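Shelf-to-basket guidance (household robots)

Shelf-to-basket guidance is the everyday name for a set of good-practice rules on how a two-armed walking robot should take loose items from open shelving and put them into a carried basket. It grew out of the Kikholm house rules, first written down in 2008, and is still looked after from there, with a good deal of friendly argument along the way.

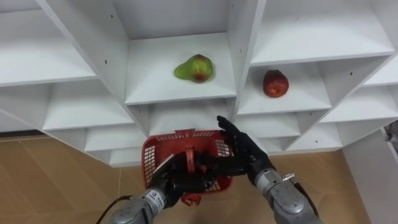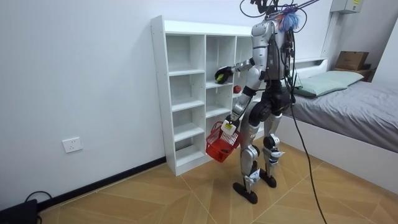
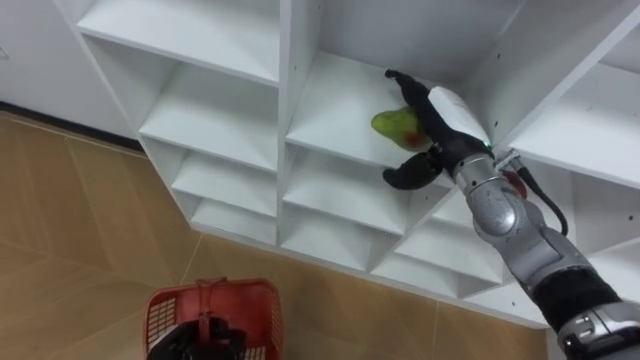
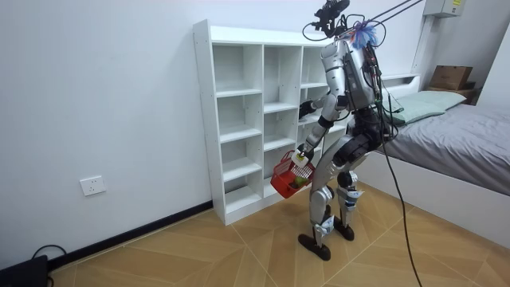

Scope

The guidance covers fruit and other small things that bruise or roll, kept in open compartments in an ordinary furnished room. Glass, hot food and anything behind a door are dealt with separately in the Velach supplement.

Main provisions

One hand is for the basket and the other for picking, and the two should not swap roles while an item is being held. Fruit is to be cradled by the fingers and never pinched at the stalk. The basket should be kept below the compartment being emptied, whether carried or set down, and items are lowered into it (dropping them, even from a very little way up, counts as a fault). Cables that trail over the floor must be kept clear of both feet.

Training sites are asked to log 75 pick-ups before a robot is signed off, with no more than 2 faults among them.

Reception

Zorica Zupan, who edited the Flernora edition, thought the rules a touch fussy but kept nearly all of them. The Šindelář edition adds 9 notes on lighting and shelf height.

See also

Velach supplement
Carried loads
Tether safety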